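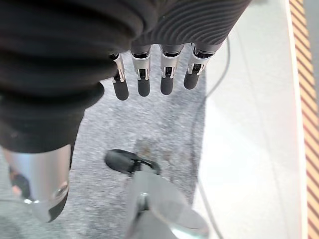
Drallville, October

Ticket 273 – Hand on trial: fingers slow to open after idle
Status: open, waiting on supplier
Raised by: Tineke Cuypers, Soltville workshop trial
Supplier: Van Loon, hand and wrist kit, rental with option to buy

Problem as reported
After the hand has been left powered but idle, the first open command is slow. The two outer fingers lag behind the middle two. From the second command on, all four move together. No fault code on the controller. We have had the kit on trial for 8 weeks and this started in the last two.

Setup
Four-finger hand with the black rubbery tips, ribbed cover on the back, fabric sleeve over the wrist. Arm parked with the fingers hanging down over the grey carpet, slightly open. Firmware as delivered. Nothing changed on our side except the grip force, which went from the default to 148 in the settings page and has since been put back.

Log

08:40 Cold start. Open and close ten times. No lag.

09:15 Left idle for half an hour. First open slow on the outer fingers. Repeated, same result.

10:05 Called Van Loon support. Asked to check that the sleeve was not pulling on the finger linkages. Rolled it back by hand and tried again after another idle spell. Still slow, perhaps a little less so. Sleeve put back.

11:30 Support asked for the idle current reading. Sent it with the log file. They said it was within limits.

13:20 Riet Cuypers swapped the controller for the spare from Brulbridge. Same lag, so we are ruling the controller out for now.

14:10 Turned off the "hold position" option. After some 40 minutes idle the fingers opened normally. Turned it back on, waited again, lag came back.

Reply from Van Loon support, 15:45
Thanks for the test with hold position. Please leave it off for the time being. We think the tendons on the outer fingers are being kept under tension and need re-setting. This is normally done at our bench, but we can send the tool and a sheet of instructions if you would prefer to do it on site.

Our answer, 16:00
Please send the tool. We would also like to know:
– whether re-setting is covered by the trial agreement
– how often it needs doing in normal use
– whether hold position can be used safely afterwards – we need it for the night run

The second point matters most to us. The hand has done the work well so far, but if it has to be re-set every couple of months, that has to go into the price comparison.

Next step: Riet to fit and re-test when the tool arrives. Hold position stays off until then. Please do not change the grip force again without adding a line to this ticket.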